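Candach Library Extends Evening Hours for Games and Study

The Candach Public Library will remain open until 9 p.m. every Wednesday beginning in September, following approval of a grant of $2000 from the Ó Súilleabháin Fund. The additional hours will cover the reading room, the study tables and the ground-floor meeting room.
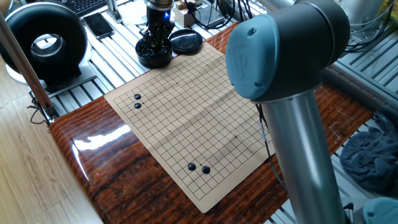
Residents requested later hours in a survey conducted this spring, which drew 800 responses. Parking in the Hivurum Street lot will be free after 5 p.m. on those evenings. 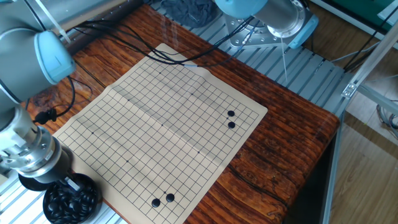
Registration is not required, and borrowing rules remain unchanged. Board games may be used in the meeting room but may not be taken home. Players of Go are asked to return the black stones to their round bowl and to fold the paper board before leaving — the cupboard is locked at closing time. Children under 12 must be accompanied by an adult.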